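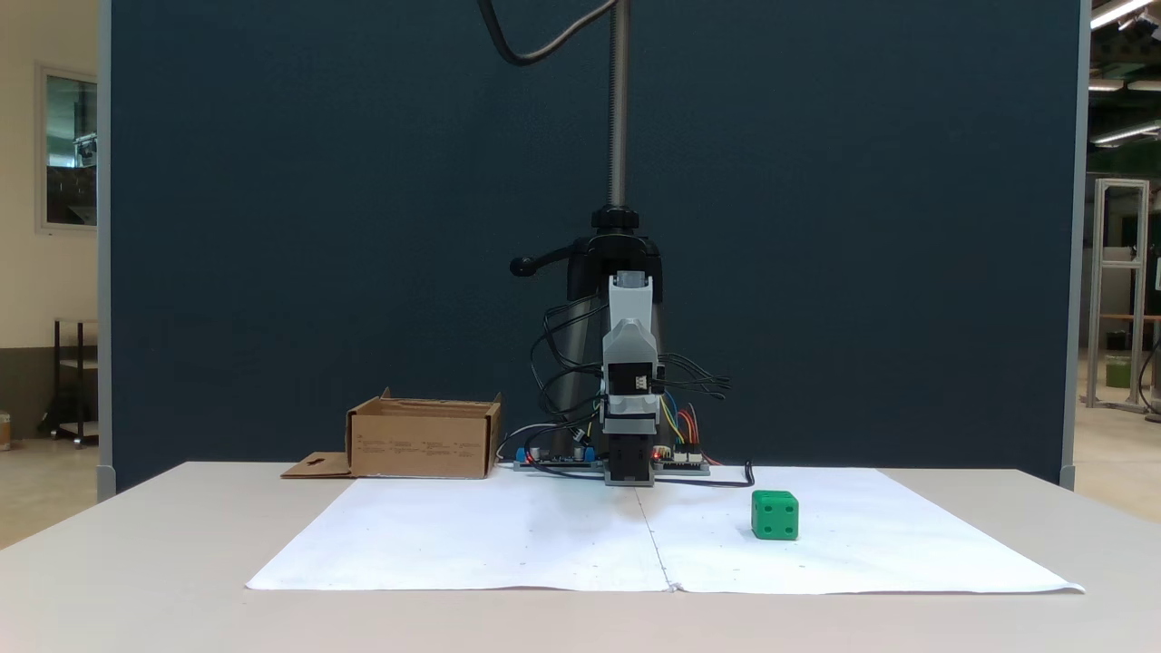

Room and instrument checklist before a small concert
Filled in by Olaia Bravo for the duo evening (saxophone and piano, with double bass in the second half). Hall: Irnuvstead, upper room. Checked on Wednesday between 15:00 and the sound test. Carol Pilkington has the key and receives a copy.

The marks are: OK, OK with comment, To repair, Not checked.

1. Entrance and stairs

1.1 Main door opens fully to the outside. OK.
1.2 Stairs free from cases and coats. OK with comment. The bass arrives in a hard case and this case can not stay on the landing. Last time it stayed there during the whole concert and people had to turn sideways. Please put it in the small kitchen, standing, behind the door.
1.3 Handrail fixed. To repair. The second bracket from the top moves when I pull it. It holds, but I don't like it.
1.4 Light on the stairs. OK.

2. Seats and exits

2.1 Number of chairs not over the limit of the room. OK with comment. The limit is 98 persons and it includes the musicians and the person at the door. The ticket list must be closed before this.
2.2 Middle passage free. OK.
2.3 Second exit unlocked. OK. I opened it and closed it myself two times. The curtain was hanging over the sign, so I tied it back with a ribbon. The ribbon should stay.
2.4 Chairs in the first row away from the piano lid. OK with comment. I moved the row back by one step. When the lid is up on the long stick, a tall person in the first seat would be too close.

3. Piano

3.1 Wheels locked. OK, all three.
3.2 Lid stick and hinge. OK with comment. The hinge pins are in place. The stick has a small crack in the varnish, I think only in the varnish. Carol, could you look also? You know this piano longer than me.
3.3 Pedals. OK. The left one makes a noise when it comes up. This is not a safety matter but the pianist asked me to write it, because in the Brandão piece there are long silences and it will be heard.
3.4 Bench. To repair. The right knob for the height is loose. Use the other bench, from the teaching room.
3.5 Tuning. Not checked. The tuner comes after me.

4. Electricity

4.1 Cables fixed with tape where people walk. OK with comment. The cable of the recorder goes across the floor near the bass player. I asked to pass it behind the piano. It was done while I was still in the room.
4.2 Extension leads. To repair. The white one has a damaged plug. I took it away and put a paper on it with the word NO. Please do not take the paper off.
4.3 Music stand lamps. OK. The two Skuler lamps were on for 20 minutes and the shades did not become too warm for the hand.
4.4 Small amplifier for the bass. Not checked. The bass player is not sure that he wants it. If he brings it, someone must look at the plug before it is connected.

5. Sound level and musicians

5.1 Sound level at the first row. OK with comment. The soprano saxophone is sharp in this room when it is empty. With public it will be softer. I have ear plugs in a bowl at the door for who wants them.
5.2 Place for the end pin of the bass. OK. There is a rubber stop and it does not slide on the floor.
5.3 Water for the musicians. OK, on the low shelf and never on the piano, also not closed bottles.
5.4 Break. 15 minutes. Windows open in this time.

6. Fire

6.1 Extinguishers present and in date. OK. The next control is in May.
6.2 Candles. Not allowed. The poster from Rurkton shows candles on the stage, and two people already asked me. The answer is no.

To do before the doors open
Handrail: Carol, a temporary screw is enough for one evening.
Bench: change it before the sound test.
Lid stick: second opinion.
Bass amplifier: see 4.4.

Signed O. Bravo. If something changes after the sound test, please write it by hand under this line and put your initials.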